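Suchbegriff eingeben Suchen Erweiterte Suche

Samstag, 8. Januar 2022
Von: Gökçe (Listenadresse)
Betreff: Re: [Kräuterliste] Oregano trocknen, wann schneiden?

Hallo zusammen,

in der Mail vor den Feiertagen stand:

> Ich habe im August geschnitten, als schon alles in Blüte stand, und die
> Bündel auf dem Dachboden aufgehängt. Geschmack ist schwach, viel Stängel.
> Zu spät geerntet oder zu warm gelagert? Im Wakus-Heft steht, man solle
> vor der Blüte schneiden, Roltorora schreibt das Gegenteil.

Beides geht. Ich schneide, wenn die ersten Knospen aufgehen, am späten Vormittag, eine Handbreit über dem Boden. Ein Dachboden im August ist meist zu heiß. Über 35 Grad würde ich nicht gehen, sonst ist das Aroma weg.

Letztes Jahr kamen bei mir 337 Gramm gerebelte Ware zusammen, von etwa 15 Pflanzen. Die Sorte Flalier war am kräftigsten, braucht aber im Winter Reisig. Auf Lehm ist sie mir zweimal eingegangen.

Gerebelt wird erst, wenn die Stängel beim Biegen brechen. Danach in Schraubgläser, dunkel stellen, nach zwei Wochen auf Kondenswasser am Deckel prüfen. Stängel kommen bei mir in den Essig.

Zur Frage nach gekauftem Oregano: Den nehme ich für Tomatensauce auch. Die Blätter sind feiner gerebelt als meine, man braucht etwas mehr davon.
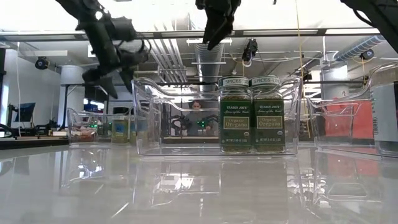
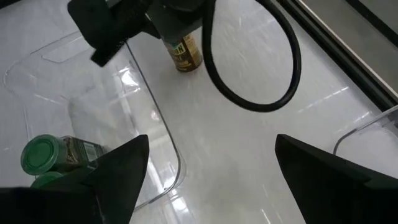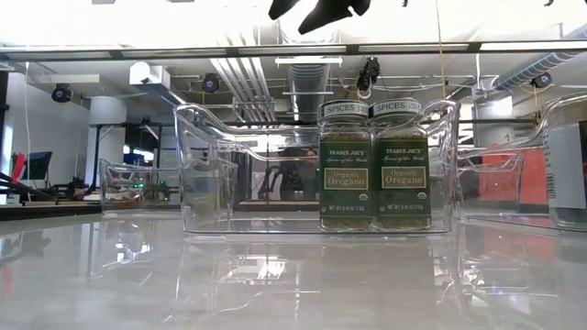

Im letzten Bild Bio-Oregano von Trader Joe's im Glas.

Verfasst von Gökçe | Beitrag 91 im Archiv

Nachtrag zum Saatgut: Von Flalier habe ich noch 2 Tütchen übrig. Wer eines möchte, schreibt bitte direkt an mich und nicht an die Liste. Ausgesät wird ab Ende Februar auf der Fensterbank, Samen nur andrücken, Lichtkeimer.

Gruß
Gökçe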